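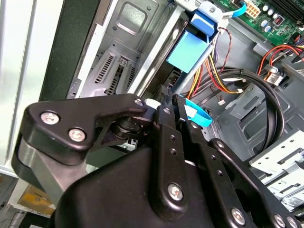

Tower interior, blue SATA data cable by the drive bracket. Power supply wiring to the right, board with the white power connector top right.

From: Kerstin Meinecke
To: Festenden refurbishing list
Date: 29th May
Subject: Re: [festenden] Drive caddies and cable order in the blue-bracket towers

Nevzat Türkmen wrote:

> We have 17 of the towers with the blue plastic drive caddies to strip and
> rebuild before the next collection. I have opened four so far and I am
> getting inconsistent results. On two of them the drive came out on the
> tab alone. On the other two the caddy moved a few millimetres and
> stopped, and I did not want to force it.
>
> Questions:
>
> Is there an agreed order for disconnecting things? The old Tokgöz notes
> say power first, data second, then caddy. Zübeyde does data first.
>
> Can I reuse the existing data cables? We have a box of new ones but they
> are red and a good deal longer.
>
> Do we still record the drive serial before removal or after?
>
> Also, in unit 533 the thin twisted pair was lying across the mouth of
> the bay when I took the side off. I have tucked it behind the loom for
> now. I assume it goes to the front panel but I have not traced it.
>
> Nevzat

Nevzat,

Taking these in the order that suits the work, which differs from yours.

1. Order of disconnection

The Tokgöz notes were written for the older Clorketti cases, where the power lead sits in front of the data lead and you cannot reach one without moving the other. In the blue-caddy towers the data cable is the one in the way. Zübeyde's order is the right one here: data, power, caddy. I have changed the sheet on the Virness share accordingly. The machine should of course be unplugged at the wall before any of this, and the power button held in for a few seconds afterwards.

Grip the data cable by the plug body. If the plug has a metal latch, press it fully before pulling. Several of the stuck connectors reported on this list in December were latched plugs being pulled with the latch half down, and two of those took the plastic tongue off the drive. A drive in that state goes in the parts bin whatever its test result.

Do not pull on the loop of the cable. It is flat and fairly stiff, and a sideways pull loads the connector at one end.

2. The caddy

The two that stopped after a few millimetres are probably catching on the rail side. The release tab frees one side of the caddy only. The other side relies on a little clearance, and if the case has been dropped or stacked there may be none. Before you try anything else, look at the sheet metal beside the bay and compare it with one of the units that came apart easily.

Procedure I use:

Lay the tower on its side, open side up.
Press the tab in and hold it there.
Push the caddy back towards its seated position by a millimetre or so.
Draw it out again, keeping it square to the bay.

If it stops again at the same point, put it aside with a label and carry on with the next. Fadime has a thin nylon spreader that opens the rail side enough without marking it, and it is quicker to do the awkward ones together. Please don't use a screwdriver as a lever against the blue plastic. We have no spare caddies of this pattern, and a cracked one means the drive has to be fixed in by some other method, which then has to be written up.
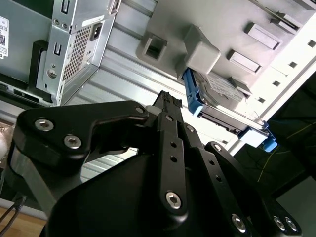
Drive in its blue caddy, seated in the bay. The release tab is at the lower right end, with the grey latch block directly above the caddy.

When refitting, check that the caddy is level with the case plastic along its whole length before connecting anything. A caddy that is home at one end only will feel solid under a finger and still work loose in a van. My test is to press on the far end from the tab. If there is any movement, take it out and start again.

3. Reusing data cables

Yes, reuse them, provided the plug bodies are sound and there is no sharp crease in the flat part. A gentle loop is fine. A fold that stays folded when you let go is a reject. The long red ones are for the Clorketti cases and there is nowhere to put the extra length in these. Perihan tried coiling it under the drive bay in unit 1098 and it ended up against the fan.

If the label on the cable is still legible, leave it on. It saves time for whoever opens the machine next.

4. Serials

Before removal if you can read the label in place, after removal if you can't. Either way the entry goes against the tower number as well as the drive number. The sheet now has a column for both. Entries up to and including 1655 have been converted; anything later is still in the old layout and I will do those when I get to them.

5. The thin twisted pair

I would not assume. A thin pair could be a power light, a drive light, an intrusion switch or the case speaker – they are easily confused once bundled. Please trace it to the board end before closing the side, and note the pin position if it is off its header. Tucking it behind the loom is acceptable in the meantime, but don't tie it to the yellow, red and black supply wires. Those get moved whenever someone changes a drive, and a tied pair comes off with them.

If it turns out to be long enough to reach the bay mouth in every unit, I will add a line to the sheet about routing. Could you check the other three you have opened and reply to the list?

Kerstin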